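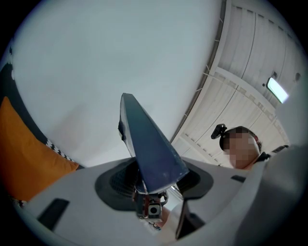

Halvard Grønli has coached football at Jembridge College for seven seasons, and in that time he has been asked about the playoff format more often than about his offense. He thinks this is because the offense is easier to understand.

"We run left," he says. "Then we run right. If that works we go home early."

The small-college league Jembridge plays in has never had a title game. Whoever finishes on top is the champion, and when two teams tie, they share it and each orders its own banner. That changes next season. The top two will meet on the final weekend at a neutral site, and Grønli, whose team has shared the title twice without ever beating the other half of the arrangement, has mixed feelings.

"I liked being co-champion. You get the banner and you don't get the sprained ankles."

He is sitting in his office behind the home stands, eating a sandwich he started before practice. The window looks onto the visitors' parking lot. He says he can tell what sort of game it will be by how the other team's buses park.

The new game will be played at Florkent, in a stadium with seats for 600 people and a press box that fits three of them if they are friends. Inby College wanted it. So did Naqvi, who offered a bigger field and better lights, and whose athletic department has not stopped bringing it up. Grønli voted for Florkent, mostly on the strength of the drive.

"Naqvi has a beautiful stadium. It's also on the far side of a mountain. I've been on that road in November with a bus full of linemen, and I don't need to see it again."

He grants that the old system had its problems. In his third year, Jembridge and Inby finished level, having played each other to a field goal's difference in September on a field he describes as "mostly soup." Inby won that one. Both schools were named champions anyway, and he still gets mail from Inby alumni.

"Polite mail, mainly. One fellow sent me a copy of the box score with the score circled. I wrote back and thanked him for the circle."

Would a title game have settled it? He chews on this for a while, along with the sandwich.

"It would've settled who was better in November. They'd have been mad about something else by July. People say they want it decided on the field, and then it gets decided on the field and they want to talk about the referee."

What bothers him more is the schedule. The league kept its full slate and stuck the new game on the end, so the finalists get one extra week of practice during exams. His starting center is a chemistry major. His backup center is also a chemistry major, and they have the same lab.

"I've asked the professor whether he could move it," Grønli says. "He asked me whether I could move the game. I thought that was fair."

Jembridge is 7 and 2 with a game left, a record that under the new rules would put them on the bus to Florkent. Under the current ones it may get them another half of a title. Grønli says he has already picked out the wall.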